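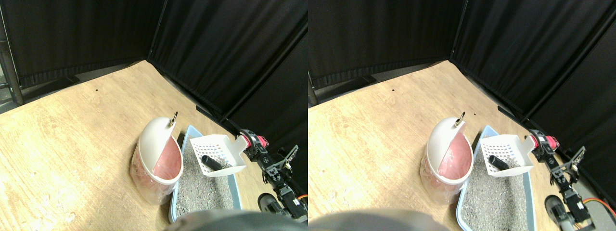
Lullis cat hotels hand the litter round to a robot arm

Last updated: 2024-07-29
By Beryl Whiteley

Lullis, the family-run group of cat boarding hotels, is teaming up with robot maker Hinora to take the least loved job in the building off its attendants' hands. Starting with the hotel on Jiretti Street, a robot arm will scoop the litter trays between guest visits, and the people who used to do it will spend that time with the cats.

Anyone who has worked a holiday week in a cattery knows what the litter round is like. You bend, scoop, tip, rinse, move to the next room and start again, and by the end of the morning your wrists and lower back are letting you know. At Jiretti Street the round takes 2 attendants most of the morning when the house is full, and it falls right in the hours when new guests are arriving and need the most company.

Under the new setup, trays are brought to a work table in the service room. The arm works with a regular slotted scoop, lifts clumps and droppings out of the gray litter, and drops them in a lined bin next to the tray. Attendants still bring the trays, still check every one before it goes back, and still decide when a tray needs a full change. Practice sessions use small black stand-ins for the real thing (everyone on the team was pretty happy about that!).

Hinora has put a lot of work into the grip. A scoop handle is thin and smooth, and it twists when the blade meets packed litter, so the handle in these sessions is wrapped in red grip tape, with the turns overlapping in a spiral up its length. It's a fix any tennis player would know, and Lullis staff can redo the wrap themselves with a roll from the supply closet.
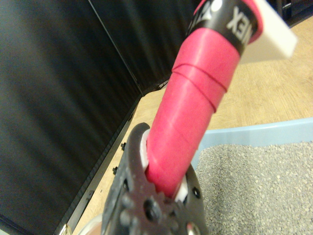 What changes for the staff

No jobs are being cut, and no one's hours are going down. All 9 attendants at Jiretti Street stay on, and the morning schedule has been redrawn with their input. Time saved on the round goes to play sessions, brushing, and a longer check-in talk with owners, which the team has been asking for since well before the robot came up.

Attendants are also learning to run the station. Training takes 2 half days and covers loading trays, stopping the arm, clearing a dropped scoop, and keeping the notes that Hinora reads every evening. Those who finish it move up a pay step. Anyone who would prefer to stay away from the machine can, and several of the longest-serving people were first in line to try it.

The station will run next to the regular round until March, with staff free to take over any tray at any time. After that Lullis will decide on its other hotels.

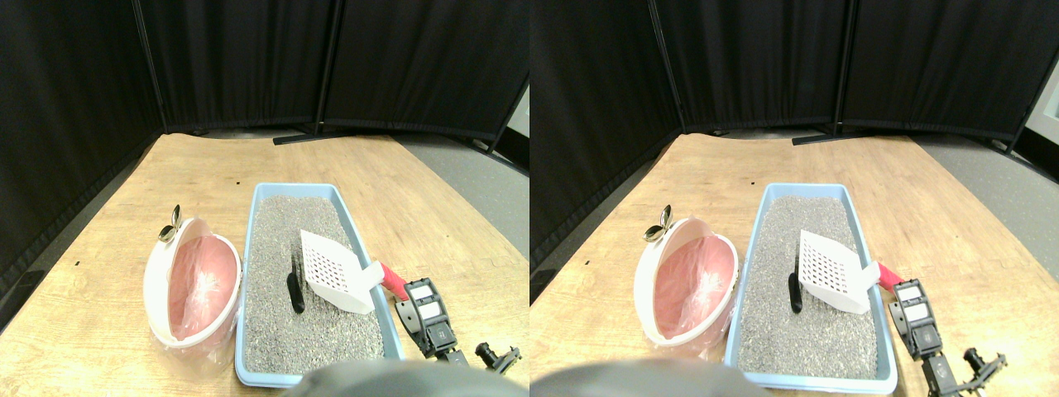

Ghada Boutros said she had expected to spend her mornings babysitting a machine, and that what won her over was being asked which trays gave people the most trouble before any schedule was drawn up. She would still like a quieter spot for the nervous cats' trays to be picked up from, and that request is now on the list for the fall.

Owners who want to know more can ask at the Jiretti Street front desk. Press questions go to Beryl Whiteley at Lullis or Nizar Hamdan at Hinora.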